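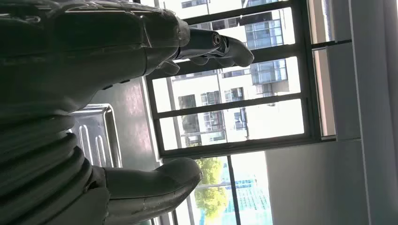
Otden Hand -- Setup and Care

Sold by Cinholm. Fitted, adjusted and looked after from our own bench.

14 shares | 2 comments

The Otden is the hand we have sold the longest and the one we get the most letters about, so this page has grown over the years into something between a sales sheet and a long chat across the workbench. If all you want is the price and the lead time, skip down to Ordering and we won't be offended. If you already own one, or you've just opened the box and are wondering where to begin, pour yourself a coffee and stay a while.

What comes in the box

You get the hand itself, already on its wrist plate, with the cable tail tucked into a sleeve. There is a bag of spare fingertip pads, a spare palm cover, a short driver for the joint screws, a soft brush, and a printed card with the serial number and the settings it left us with. Please keep that card! We write the finger travel values on it by hand before we close the lid, and when somebody calls us with a finger that has gone lazy, those numbers are the first thing we ask for.

The arm is not included. Most of our customers put the Otden on a Du arm, and the wrist plate is drilled for that pattern as standard. For anything else, send us a drawing of your flange and we'll make up an adapter (allow an extra week, a little more in August when half the machine shop is at the lake).

Mounting it

Power the arm down and bring the wrist to a comfortable height before you lift the hand. Chest height is good. The hand isn't terribly heavy, but it is an awkward shape to hold with one arm while you fish for a bolt with the other, and a second person makes the whole job pleasant. Start all the bolts with your fingers, then snug them up crosswise, then go around once more with the torque wrench at the value printed on the card.

Route the cable sleeve down the outside of the wrist and leave a loop of slack. Turn the wrist by hand through its full travel, both ways, and watch the loop. It should open and close lazily without ever pulling tight or catching on a knuckle. We have repaired a good many hands over the years and a tight cable was behind more of them than any fault in the fingers.

First power-up

Give the hand clear air on every side the first time you switch it on. The fingers open fully, close slowly, and open again while the controller finds its end stops, and anything within reach will upset the readings. Raise the arm well above the counter and let it go through the motion undisturbed. Then save the values and compare them with the card. Small differences are fine. A finger that is off by more than 2 percent should be homed again, and if it still disagrees, give us a call before you start making corrections in software.

After that, we like to run 100 slow open-and-close cycles with nothing in the palm. It takes a few minutes, and you can spend them listening. A healthy Otden makes a soft, even whir. A tick at the same point in every cycle usually means a joint screw wants attention, and a dry rubbing sound usually comes from the palm cover sitting crooked.

The joint screws

The linkage screws are the small round metal ones along the fingers, and they are easy to find against the dark finish. They come to you set with a mild thread locker. Leave them alone for as long as they are quiet. When one does work loose you'll feel it as a bit of side-to-side play at the fingertip, well before anything goes wrong with the grip.

To reset one, park the fingers half open and switch off. Back the screw out, wipe the threads clean, put on one small drop of the locker and turn it in until it just stops. Then move the finger by hand. It should swing freely and feel the same all the way through. If it drags, ease the screw back a hair and try again. Let the locker cure overnight before you put the hand back to work -- we know that's a nuisance, and we have all been tempted to cheat.

The palm cover

The ribbed cover is there to keep crumbs, dust and splashes out of the works while the hand flexes, and it needs room to fold. Brush between the ribs every week. If your hand works over food or anything sticky, wipe it afterward with a damp cloth and plain dish soap, then with a clean cloth, and let it dry with the fingers open. Please don't use solvents on it. They make it look wonderful for a day and stiff for the rest of its life.

Changing the cover is a ten-minute job once you've done it before, and a fair bit longer the first time. Work the old lip out of its groove from the thumb side, peel it across, and seat the new one in the opposite order. Run a fingertip all the way around the edge when you think you're finished. There is nearly always one spot that hasn't gone in.

Fingertips and finish

Scuffs and pale smudges on the outer shell are cosmetic. The matte charcoal finish picks them up from ordinary work, and a damp cloth takes off whatever is sitting on the surface. The pads are another matter. Press each one with your thumbnail; a good pad springs back right away. Replace any that stay dented, have gone shiny across the gripping face, or are lifting at the edge, and change the thumb pad together with the one it meets so that they wear as a pair.

When to send it back to us

Ayantu Tefera runs our repair bench, and she would much sooner hear from you early than late. Write to her if a finger fails to home twice in a row, if the hand warms up noticeably while standing idle, or if you smell anything at all. Pack the hand with the fingers closed around a rolled towel, put in the card, and tell her what it was doing when the trouble started. A short note in plain words is a great help, and so is a phone video with the sound on.

A full service covers fresh pads, a fresh palm cover, every joint screw reset, and a new card with the new values. Turnaround is about two weeks.

Ordering

Part number 1087, right or left hand, same price either way. The Istis controller is sold separately, and one controller will look after a pair of hands. Spare pads and covers are kept on the shelf and go out the same day if you reach us before noon. For a quote, write to the Cinholm sales desk with your arm model, the side you need, and a line or two on what you'd like it to pick up.

2 comments

Share this page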